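July 16, 2018
By the Clomgate newsletter desk
Search this site Go

Tinix says its parallel gripper beats the Munora hand after 400 simulated grasps. Maybe. A score from rendered tabletops says little about real friction – and the shadows still have jagged edges.
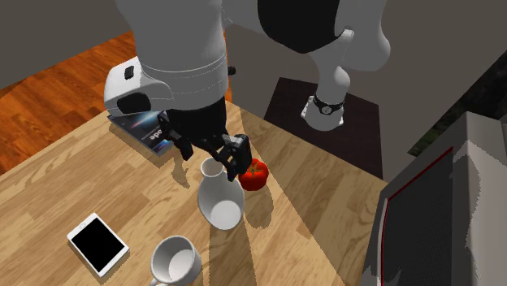
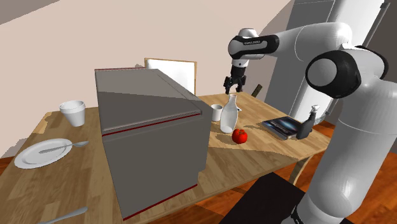
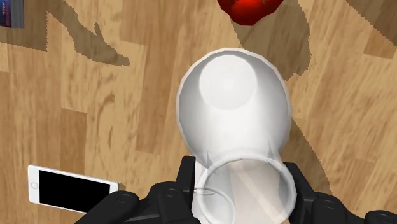

Two black fingers, simulated household clutter.

Panasiuk replied that 60 of the grasps were repeated on hardware in June, with only eight misses, and that the ranking held. We have asked for the logs. Until they arrive, we would hold off on replacing a hand that already works.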